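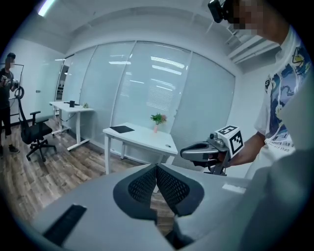

Wekodance was a printed review of art and criticism that Yutong Tang and Tâm Thái edited from a shared office in Drarkau. I contributed to it from its second number until it closed, and I have been asked several times to set down what I remember of its working methods. The present entry deals with the editorial side. Matters of distribution will be addressed separately, once I have been able to consult the subscription cards.

The review appeared irregularly. Each number was built on a single long essay, followed by shorter notices of exhibitions and a section of translated prose. The founding editors had agreed that no issue would exceed 50 pages, a limit that governed almost every later decision. Contributors were informed of their allotted length before they began, and requests for additional space were normally declined. My own essay on the painted shop signs of the Osov district was returned to me twice before it was accepted, on both occasions with whole paragraphs struck out in pencil.

Yutong Tang was responsible for the essays and for correspondence with writers. She preferred to commission from persons who had not previously published on art, among them a retired surveyor and a teacher of chemistry, and she defended this preference in an editorial note in the third number. The note was brief. It stated that the review wished to print what people had seen, in language that a reader outside the profession could follow. Several established critics in the city took offense, and one withdrew a text that had already been typeset. The space was filled with a long poem, which many subscribers considered an improvement.

Tâm Thái oversaw the design. The first three covers carried no title on the front and could be identified only by the spine, an arrangement that booksellers disliked intensely. From the fourth number onward the name was set in small capitals at the lower left. The interior was printed in one color throughout. Reproductions were few, and those that did appear were placed on facing pages at the center of the issue, away from the essays to which they belonged. Readers complained of having to turn back and forth. Thái's position was that a reader should finish a paragraph before looking at anything else, and he did not alter the layout.

The type was set by Wan, a small printing firm on the same street. Its proofs were delivered in the late afternoon and were expected back by nine the following morning, so a considerable part of the editing was done at night. Corrections were marked in two inks: green for errors of fact and brown for matters of style. I still possess a set of proofs for the September number, and the brown ink outweighs the green on every sheet. In one margin Tang and Thái carry on a disagreement over the word "luminous," which she wished to remove from the review altogether. It was removed from that essay. It returned in the next issue, in a notice that Thái had written himself.

The translated prose deserves more attention than it has received. Most of it came from languages in which the review had only one reader at its disposal, and the editors therefore adopted the practice of printing the name of the translator above that of the author. Payment was modest and was the same for every contributor. Translators received an additional 20 copies, on the understanding that they would send them abroad. Some of these copies have since come to light in library collections far from Drarkau, occasionally catalogued under the translator's name.

Exhibition notices were unsigned. This was a source of friction, particularly in a city where most of those concerned could recognize one another's sentences. A gallery in Osov closed its doors to the review following an unfavorable notice of its summer show and reopened them after a favorable one the next year. Both had been written by the same person. I do not propose to name that person here, although the gallery has long since ceased to operate.

The closure of Wekodance was not announced. Wan gave up its premises, the editors obtained quotations from two other printers, and the number then in preparation was postponed and afterward abandoned. Its main essay, on the restoration of plaster ceilings, was later published elsewhere in a much longer form. The shorter version, in my view, was the better one, and I would be glad to hear from any reader who holds a copy of the final proofs. Mine lack the last two sheets, including the contents page and the whole of the translated section.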